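Desktop Hardware Help > CPU and Motherboard
Thread: Reseating a CPU in an old office tower, what would you check?

slotcover75
Posted 27/08/2020
I have an old office desktop that came out of a clearance at Verbeke in Virville. It powers on, fans spin, no picture, no beeps. I've tried a different monitor and a different cable. Before I put money into it I want to pull the processor, look at it and reseat it. The case lies on its side on the bench with the panel off, so access is decent. My question is whether there's any point, or whether I should go straight to the memory.

dukton_dan
Memory first. It takes a minute and you don't need paste. One stick, the slot the manual tells you to use, nothing else in the board. Then clear the CMOS. I'd leave the CPU alone unless somebody has had it out before you.

mossgreen
Disagree with the above. If it came from a clearance you have no idea who had it out before. I've bought 6 of these office towers and two had bent pins in the socket. Memory swaps did nothing for either one. Look at the socket while you have it open.

dukton_dan
Two bad ones is a reason to look, sure. It's still the second thing to do. Most people who bend pins bend them while looking.

slotcover75
I went ahead with it. Pictures from the bench:

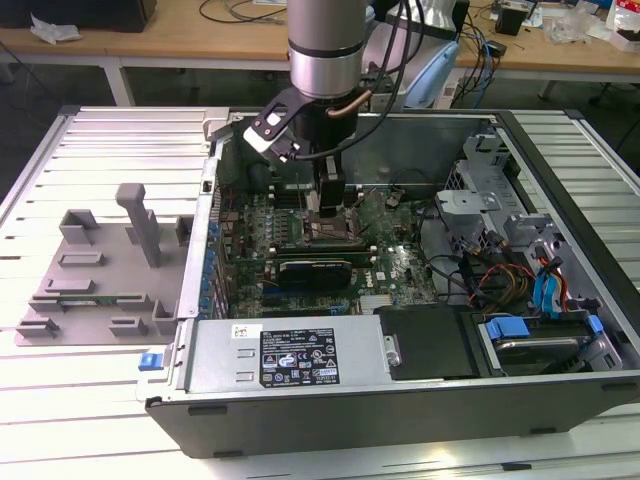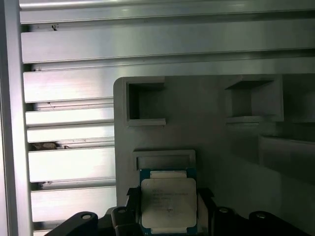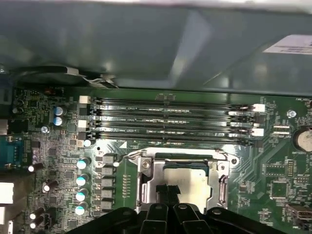 I cleaned the old paste off with alcohol and a coffee filter. No marks on the chip that I could find. The pins look even to me, but my eyes are not what they were, so I'll go over them again with a loupe. The power supply is the one it came with and I haven't tested it. Is there a way to tell a bad board from a bad CPU without a spare of either?

mossgreen
Not really. You can rule things out but at some point you need a part that's known to be good. Used chips for these old sockets are cheap. Check the board's support list before you buy — the BIOS version matters as much as the socket.

ferrite_bead
Test the power supply before you buy anything. Fans spinning only tells you the 12 volt side is doing something. I chased a no-picture fault from December until spring and it was a supply that sagged as soon as the board asked for anything. I use the Brallar tester, it's basic but it reads every rail.

dukton_dan
Agree on the supply. I'd use a multimeter over one of those testers though. The testers put almost no load on it.

ferrite_bead
A multimeter with nothing plugged in has the same problem. Measure at the connector with the board running.

dukton_dan
Yes, that's what I meant. Back-probe the 24 pin.

slotcover75
OK. The order will be loupe on the pins, then one stick of memory, then the supply with the meter. If there's a graphics card fitted, does it come out for all this?

mossgreen
Take it out if the board and CPU have onboard video. If they don't you need it in to see anything. And go easy on the paste when you put the cooler back, a small dot in the middle is enough.

ferrite_bead
I spread mine thin with a card. Either works.

slotcover75
Thanks all. Meter is at my brother's, I'll post the readings when I have it back.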